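Notebook, December, open day at the Stoveda apartment
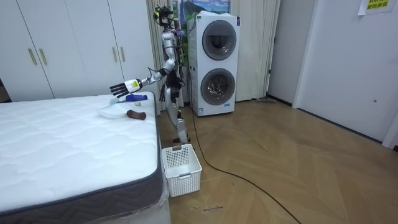
Humanoid at the bed, right hand-off spot for the tabletop items. Basket on the floor, empty.

Okay, writing this up before I forget it all. We had visitors in from 2 in the afternoon, mostly people from Wirkance plus Ngan-ling Yip's students, and the bedroom was way more popular than the kitchen bench (sorry, Tarek, your bench was great!).

I ran the pick demo on the mattress with the bread-or-sausage thing, the plate, the little white ball and the blue and white thing that keeps wanting to roll. Plan was to put each one in the laundry basket. The ball went fine all afternoon. The plate is a pain: it's so shallow that the fingers slide over the rim, and the quilting gives under them. Wai-kit wants to try coming in from the side of the bed. Worth a shot next week.

Pei-shan logged 92 grasps, which I think is our best for a public day, and we hit the stop button 3 times, twice for the plate and once for me leaning in too close (yes, I know).

Best question came from a kid who asked if it could do the washing too. Told her the round doors are on the list, but the latch force is still a mess, see Ngan-ling Peng's notes from the Tomelholm visit.

To do:
- reroute the black floor cable, people kept stepping over it
- basket a bit farther from the feet
- leave the plastic on the bed base for now
- copy log 989 to the shared drive, Tarek needs it for his slides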